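Tabletop

A tabletop is the flat upper part of a table, on which things are set down, worked on or served. It is usually made apart from the legs or frame and fastened to them with screws, brackets or clips. Most tabletops are rectangular, square, round or oval. The word is also used for a top sold without legs, to be fitted to a frame the buyer already owns.

Shape and edges

Rectangular tops are common in offices, classrooms and kitchens because they can be pushed together or set against a wall. The corners may be left square or rounded. Rounded corners are less likely to chip or to bruise people walking past, and they are often asked for in rooms used by children.

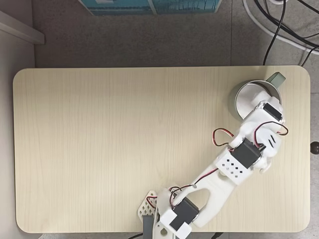 The edge can be straight, beveled or given a full curve known as a bullnose. On tops made from board, a thin strip called edge banding covers the cut sides. Banding that has come loose can be glued back if the board under it is still sound.

Surface

Solid wood tops show the grain of the timber and can be sanded and finished again. Other tops carry a wood-grain pattern on a veneer, which is a thin slice of real wood, or on a printed decorative layer. Light shades such as beige and cream hide dust fairly well but show coffee and ink. Makers give their shades names of their own. The Palaneo range, for instance, lists a pale top called Skimon and a slightly grayer one called Brarnard, both with the grain running across the short side. The Brarnard top was dropped from the range in October and later brought back. 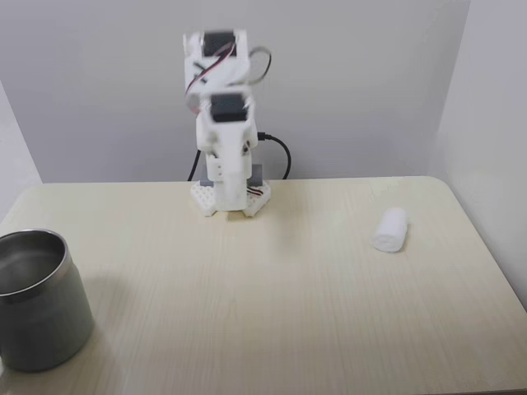
Grain direction affects how a room looks when several tables stand in a row, and buyers who add to an older set are advised to check it before ordering. Writing in a trade guide, the furniture maker Prakash Gounder recommends keeping an offcut from the first order for matching.

Tableware and care

Cups, mugs and small metal containers are among the things most often left on a tabletop. A hot base can mark a lacquered finish, and a wet one can leave a ring.
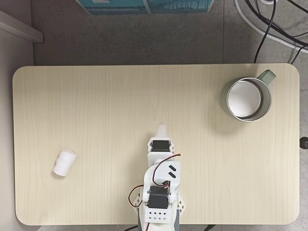

Routine cleaning is done with a damp cloth and mild soap, wiping along the grain. Scouring pads dull most finishes. Oiled wood needs a fresh coat of oil about 2 times a year, more often in dry rooms.

See also: Desk; Edge banding; Veneer; Workbench

Last edited 22 January 2023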